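The Checklist Will Not Save Your Ice Cream

Kvido Oravec has a rule about kitchens. Before a home robot opens anything cold, a person in the same building has to have signed a sheet saying what is inside, how long the lid may stay up, and who gets called if it doesn't come down again. He wrote the rule himself. It is number 7 in a practice guide that Clorken, the service robot company where he runs field testing, has started handing out to its partners.

I read the whole guide in October, on a train, and I came away with the feeling I usually get from these things. It is 73 pages long. Much of it is sensible. Some of it reads as if it was written to be shown to an insurance company.

Take the part on appliances. A robot must "confirm the state of the appliance" before touching it. Fine, but confirm it how? Oravec says the machine should check the display and compare it with what the owner entered at setup. When I asked what happens if the display is off, he told me the robot should stop and ask. Ask whom? At three in the morning, in a house where everyone is asleep, that is a robot standing in a hallway.

Katell, a smaller outfit that sells software for the same kind of machine, takes the other road. Its rules fit on one sheet, and the sheet mostly says the robot may do what the owner could reasonably expect. I don't trust that either. "Reasonably" is doing a lot of lifting there, and the company's own people gave me three different answers on whether it covers changing a temperature setting.

The temperature question matters more than it sounds. A dropped cup makes a noise and leaves a mess. A freezer set wrong is quiet, and the cost shows up days later. Oravec wants settings treated as off limits unless a person approves each change - one press, one approval. Katell calls that unworkable. 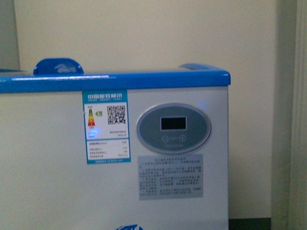

Plus and minus buttons sit under a dark display on a chest freezer. Clorken's guide would put both off limits without a person's approval.

Nowakowski, which audits warehouse automation and is now eyeing the home market, has offered to certify against either set of rules. That tells you something about how much certification is worth at this stage. Its draft form, number 3109, has a box for "appliance risk reviewed" and no space to say what the review found.

Oravec admits the form bothers him. He would like every refused task logged and the logs opened to outsiders, including the embarrassing ones. Clorken has not agreed to that. Berkel, the only buyer I spoke to, said it would sign with whoever shares the logs first, and it is still waiting to hear from both.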